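Prondindale shallot

The Prondindale shallot is a long, copper-skinned shallot grown on the light soils of the Prondindale valley and sold under a shared growers' mark. It belongs to the same species as the common onion and is raised from sets or, less often, from seed. The name covers bulbs of the strain Galanis and its close selections. Shallots of other strains grown in the valley may not carry the mark.

Description

The bulb is slender and slightly curved, with a dry outer skin that ranges from copper to light brown. The flesh is white with a pink tinge near the surface. Most bulbs divide into two cloves, although those raised from seed are usually single. The flavour is milder than that of the grey shallot and sharpens in storage. The leaves are hollow and upright, and fall over at the neck when the bulb is ripe.

Cultivation

Sets are planted in early spring with the tip just showing above the soil. Rows are spaced 28 centimetres apart, wide enough for a wheeled hoe. The crop has shallow roots and competes poorly with weeds, so hoeing continues until the leaves meet between the rows. Watering stops once the first necks soften. Fresh manure is avoided, as it delays ripening and leads to thick necks that do not dry properly.

Lifted bulbs are left on the surface in dry weather and then moved to slatted trays under cover. Growers treat a bulb as cured when the neck is tight and the skin rustles.

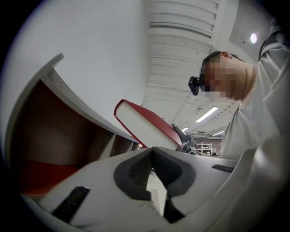
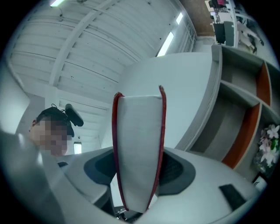

Storage and grading

Cured bulbs keep for up to 6 months in a cool, airy store. Damp is a greater risk than cold, and trays are restacked during the winter so that air reaches the lower layers. Neck rot is the most common cause of loss. Affected bulbs feel soft at the top and are removed by hand.

Grading is by diameter and condition. First-grade bulbs must be firm, unsprouted and fully skinned. Second-grade bulbs may have split skins and go mainly to pickling. Bulbs below the minimum diameter are kept back as sets for the following year.

Trade

The main packer is Hekon, which also holds the stock of virus-tested sets. Kodport is the chief wholesale market, with sales beginning in October. Trade is heaviest on Tuesday mornings, when restaurant buyers attend. The strain was selected by the grower Cheuk-hei Ho from a mixed field planting, and the growers' mark was introduced after seed of uncertain origin had been sold under the valley's name.

Culinary use

The shallot is used raw in dressings, finely sliced, and cooked whole in braised dishes. In the valley it is pickled in malt vinegar with mustard seed and eaten with cold meats. The long shape makes it easier to peel and slice than round types.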